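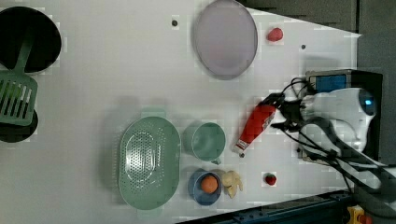
The arm with the red tube in its gripper, kitchen stuff all over the table.

Questions I keep getting about the kitchen arm

Is this a kit?
Nope. The arm came used from a shop in Clatville, and I call the whole setup Buvlow. The table and wiring I did myself at the Trirholm workshop, where I rent a corner.

Why so many dishes?
I want it to cope with clutter. One mug on a bare table is easy. Put a colander, a big plate and a couple of pans next to it and the planner has to work a lot harder.

Does it cook?
No! It picks things up and puts them somewhere else. I'm aiming for 200 clean pick-and-place runs before I let it anywhere near a stove.

What's hardest to grab?
Ginger, by a mile. It's knobby and every piece is different. Strawberries are small, so I turn the grip force way down — Silvan Lanz lent me his force settings and they saved me a lot of fruit.

How do you keep the cables from snagging?
I'm still working on it. Leave more slack at the wrist than you think you need, then run the arm through its full reach at low speed and watch the loops.

What did it cost?
Some $500 in parts, not counting the arm.

Can I come see it?
Sure, I'm there most Wednesday evenings after 6. Ring the bell twice, or ask Waltraud Zürcher at the front desk to let you in.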